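Day two of the PC teardown task

We're up to 108 episodes on the old desktop tower, and I have opinions about cables now. I used to think the hard part of this job would be the model. Nope - it's cables, and getting the same open case to look a little bit different every single time without driving yourself nuts.

The plan (scribbled on the back of a Wakton packing slip) is simple enough. Tower on its side, panel off, arm bolted down next to it, and we collect demos of reaching in around the wiring.
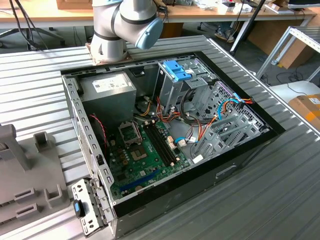
Each batch is 30 episodes, then I nudge the case a little, mess up the wires and go again. I log everything in Pinent, which crashes if you look at it funny, so I also keep a paper tally. So far I've thrown out 8 episodes, mostly because I hesitated halfway and a policy will happily learn hesitation! Ask me how I know.

The wrist view is the one I trust most when I'm reviewing. If I can't tell what I was going for from that angle, the model won't either.
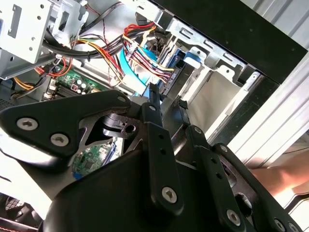 Gripper reaching into the case, with the red, yellow and black power wires right in its way.

I also changed my mind about speed. Early on I was rushing to get the numbers up, and the playback looked awful - jerky starts, weird little corrections. Slower is better, even if it means 4 batches in a day is my limit.

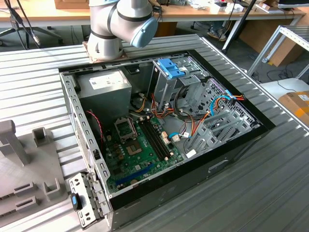 Next up is a first training run on Kirix, just to see whether it can get near a connector at all. I'll post the curves, even if they're ugly.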